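Progress report, Grumulham workshop trial
Prepared by Alfredo Cabrera for Rhonda Beaudoin

Rhonda, you asked what we have to show for the second payment. I went to the Hornar open day in December with Imre Jakab to find out. We had 16 visitors from our own sites and two short sessions on wiping and folding. 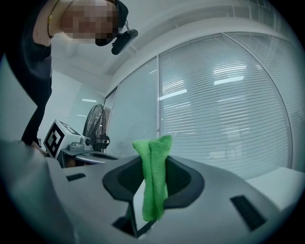
My main worry is still the gap between what we were promised and what we saw. The log now holds 1,431 recorded tries, which sounds like a lot until you ask how many kinds of cloth are in it. The bright green one bunched up in the jaws is soft and easy to pinch. Our cleaners at Gill use thin, stiff ones – and those were not on the programme.

Imre was kinder than I am. He liked how quickly new people picked up the hand-held grippers, and I'll grant him that. Ásdís Kvaran has promised a list of failed tries, sorted by cause. I would hold the Gedetti order until we have it. 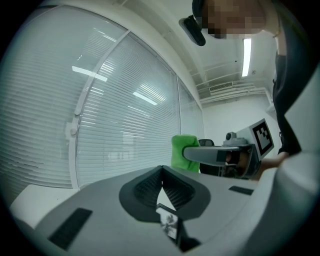
When will the arm do this work without a person holding the tool? Hornar gave no month, and Colton Caron would only say that 11 more sessions are planned first.

I'll write again once the list arrives.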